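Stollow Shared Workshop
Building a Two-Arm Table Robot: Handout 4, Mounting, Cabling and First Picks
Notes by Sum-yee Lam, revised 2025-04-26

Bring Handout 3 with you. The wiring order for the control boxes is in there and is not repeated below.

1. Where we are

By the end of the last session both arms were bolted down and both had been powered up separately. Today they run together for the first time. The software side is Kai-wen's and he has put the current version on the workshop drive under Plisby. Do not use the copy on the old laptop. It has the joint limits from the single-arm build and will let the elbows meet over the middle of the table.

Anyone building the same thing at home can follow along with one arm. Sections 2, 4 and 5 apply as written. Skip section 3.

2. Mounting

Each base sits at a front corner of the table. We tried them at the back edge first and the reach to the front was poor, so the holes you see at the back are ours and can be ignored.

Tighten the base bolts in a cross pattern, then go over them once more after the first 30 minutes of running. The tabletop settles a little under the washers. If a base rocks when you push on the shoulder by hand with the power off, stop and fix it. A small rock at the base becomes a large error at the gripper.

Leave room for a hand between each base and the edge of the table, on the side where the button is. You should be able to reach either button without leaning over an arm.

3. Two arms, one table

The two arms share the space in the middle. Our rule in software is simple: the table is split down the center, and an arm has to ask before it crosses. While one arm is across, the other holds still. This is slow. It is also easy to debug, and we are keeping it until the pick routine is stable.

Jui-lin Au measured the clearance between the elbows at full stretch and wrote it on the drawing taped inside the cabinet door. Use that number and not the one in the Plisby notes.

4. Cables

Run cables along the links, with slack at every joint. Move each joint by hand through its full range, power off, and watch the slack. If a cable goes tight anywhere, add slack before the joint and not after it. The wrist is where most people get this wrong, as it turns further than it looks.

Cables leaving the base go down over the front of the table. Keep them together and keep them off the walking line. The long-term plan is a tray under the table, for which Pin-yu has cut the brackets. They are in the Dusberg box on the lower shelf.

5. First picks

Start with things that forgive a bad grip. Fruit, leaves, plastic cups and a basket are enough for a whole evening. Each one teaches something different. A cup tips if the gripper comes in off center. Leaves squash, and the gripper reads them as nothing there if the closing threshold is set too high. A bowl has a rim, so the approach has to be from straight above, and the height needs to be right before the fingers open.

Work one arm at a time until its routine runs cleanly, then switch to the other.
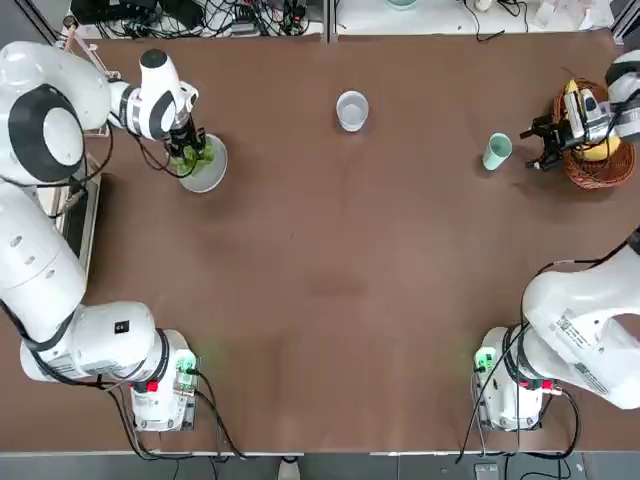

Why does the gripper sometimes close on leaves and then report that it is holding nothing?

The controller decides whether it has an object by looking at how far the fingers closed and how much current the motor drew. Soft material lets the fingers close nearly all the way with little load, so both readings look like an empty grip. Lower the current threshold in small steps and test again after each one.

Write the threshold you end up with in the log, along with the object. Our present default is 466 in raw units. Lok-yiu Poon had good results going lower for soft things, but the cups then gave false grips when a finger brushed the rim. For now we keep a separate value for each object.

6. Logging

Each pick writes one line to the log file. The file rolls over at 2,000 lines. At the last check we had 3,718 picks across both arms, most of them on the left, so please favor the right arm this month if you have a choice.

If a pick fails, add a word or two at the end of the line: slipped, missed, tipped, false grip. Do not delete failed lines. Kai-wen uses them to tune the approach height.

7. Before the next session

Read the Liu chapter on gripper calibration, up to the part on force sensing.

Check your base bolts if you are building at home.

Bring one object from your kitchen that is not fragile and that fits in one hand.

The handoff routine, passing an object from one arm to the other, is planned for June. It needs the cable tray finished first.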